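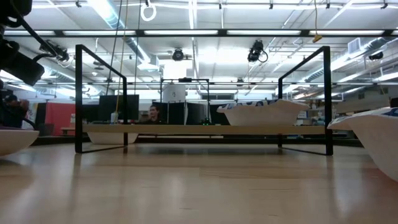
Bowls and the low rack at the dish station.

3 min read

Second week on the dish tasks. The count stands at 608 usable episodes against a target of 1020, and most of what I have to report is about the gap between recorded and usable.

An episode is one teleoperated run from reset to release. Brunello Greco and I drive the arms, Manuela Costa labels. She throws out any run where the operator pauses for more than a couple of seconds, since the policy learns the pause along with everything else. Last week that cost us 54 runs, nearly all mine.

Bowls are slower to collect than plates. A flared rim gives the fingers a different contact at every angle, so we vary the start pose by hand between runs and write it in the log. Plates vary less, but a rigid rim and a paper one need different grip widths, and a model trained on only one kind crushes or drops the other.

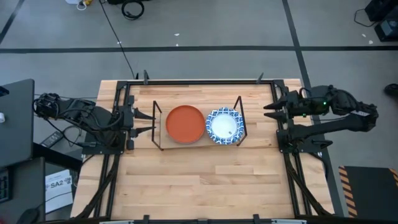 Gianni Palumbo wanted the board position fixed to the table with pegs. I argued against it. With a fixed board the first 500 episodes would look cleaner and the policy would fail as soon as the board moved a finger's width. We now shift it a little at each reset - no pattern, just by hand - and the loss curve is uglier for it.

Two open items. The naming scheme still doesn't separate left-arm from right-arm starts, so I'm renaming files with a script tonight. And the gripper force values drift over a long session. Recalibrating at lunch helps, though I haven't found the cause yet.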